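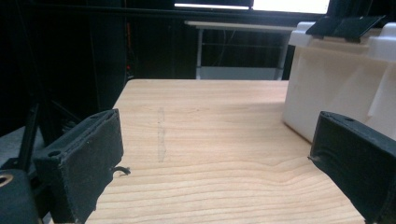 10th October
By the Secretary, Hinow House Users' Group

Minutes of the fall meeting, Hinow House

1. Last minutes. The July minutes were read and approved with one correction: the supplier of the floor wax is Ukska, spelled with a k.

2. Tables. The group went over the wooden tables in the main room. Two need sanding along the edges - the rest only need oil. It was agreed to try pencil marks with a soft eraser first and leave the sandpaper for anything that stays. Cutting directly on the wood is no longer allowed, and a line saying so will be added to the booking form.

A quote of 900 was received from Fluslow for refinishing the whole set. Members felt this was fair but could wait until spring. Carried over.

3. Storage. The closet by the side door is full again. Users are asked to take home anything without a label before the next meeting. Folding chairs go back on the rack, not against the radiator.

4. Keys. The code for the key box is changing. New codes will go out by email with the bill.

5. Money. The balance stands at 1357. The Górecki bequest is still with the lawyers and is not included.

6. Other business. A request for a second coat rack was approved. The request for a piano was not.

Meeting closed. The next date will be posted on the door.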